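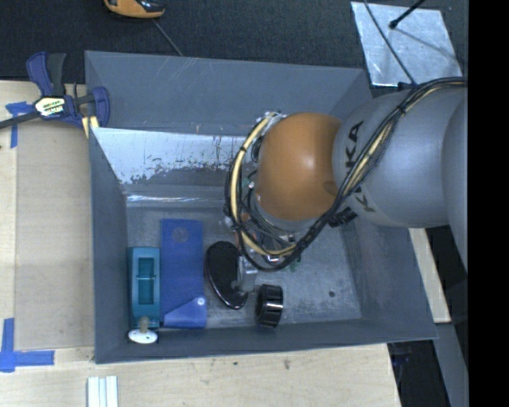 # Keep the bin, and keep it shallow

Every workshop I have worked in has had a bin for odd parts, and every workshop has had someone who wanted to get rid of it. At Firninell, where I spent most of my working life, that argument came up each July when the shelves were cleared. I was on the wrong side of it for years. I have since changed my mind.

The case against the bin is easy to make. A teal plastic box, a flat blue plate and a ridged black cap have no business lying together. They don't share a shape or a color. A tidy person looks at them and wants a labeled drawer for each. I was that person. I bought a set of drawers from Kodberg with 40 compartments and labeled all of them in one weekend.

It did not work well. The drawers were fine for screws and washers, where we had plenty of each kind and knew their names. They were no good for the single cap, or the small white knob or peg with a stem that came off something and might go back on. Those pieces ended up in a drawer marked "Other," then in a second one, and then on the windowsill. To find anything, you had to pull out both drawers and stir.

Kaj Frandsen, who ran the bench next to mine, kept an open bin the whole time. He had three rules for it. The sides had to slope, so small pieces slid back to where a hand could reach them. The floor had to be flat and plain. And nothing was allowed to lie on top of anything else. When the floor was full, he sorted it on Thursday afternoon and threw out what he could not name.

I think the last rule is the one that matters. A deep bin is a place to lose things. A shallow one, with the parts in a single layer, can be read at a glance. You can tell a cap from a scoop-shaped piece without touching either.

I would add a point about wear. People apologize for a bin with scuffs on the bottom and the paint coming off the walls. I would leave it alone. We repainted one at Clilness and paid 375 for the job, and the first box of brackets took the new finish off the floor. Scratches don't hide a black cap. Clutter does.

Fastening it down is worth the trouble, though. A bin that slides when you reach into it will end up at the edge of the table sooner or later. A bar clamp on one corner takes a minute to put on. Painter's tape on the tabletop is good for marking a position, and it peels off when you change your mind.

The drawers still have their place — I use mine for screws. But for the four or five odd pieces that are left at the end of a job, give me an open bin with sloping sides and room to see the bottom.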